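Ticket 57: woven belt will not stay threaded on denim shorts
Status: open
Opened: 11 October 2024
Item: braided belt, brown, from the Tastside box
Reported problem: belt slips back out of the loops while the shorts are being made up for the rail

The belt has no punched holes, so the strap gets pushed through the loops by its tip and then pulled from the other side. On these shorts it goes through the first loops and then bunches. The plait is thick and the ridges catch on the stitching at the edge of each loop.

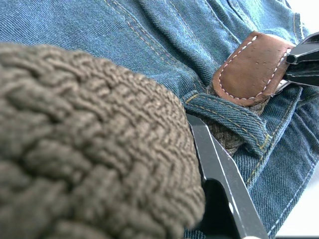 Grakolura Clothing Reuse, Sorting and Display Team

Checked so far:

Loop width. The belt fits, but only when the strap is kept flat. If it twists at all, it jams. Same fault as ticket 17 in August, which was closed without a note of what was done — please write it down this time.

Direction. Tried from the left and from the right. No difference.

Shorts face down. Worse. The waistband folds over and the loops lie flat against it.

Shorts flat on the white table, legs pointing away, waistband nearest. This is the best way so far. Hold the waistband down with one hand and feed with the other, a short length at a time. Pull the slack through before starting on the next loop.
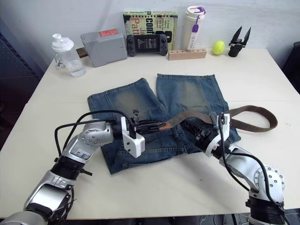 Leave plenty of strap free at the far end. If it hangs over the side of the table, the weight drags the belt back through the loops and you have to start again. The Goicoechea belts do this as well, although they are thinner.

Do not use a safety pin on the tip. It was tried on another belt and pulled the leather away from the weave.

Update: went through the loops again using the flat method. It took 7 minutes, which is too long when there are 60 pairs to get ready for the Zostbridge shop. Suggest we thread belts only on the pairs going on the front rail and hang the rest on a hook next to them.

Still to do: try a strip of card folded over the tip, and find out whether the shop wants the belts buckled or left open. Keep this ticket open until they reply.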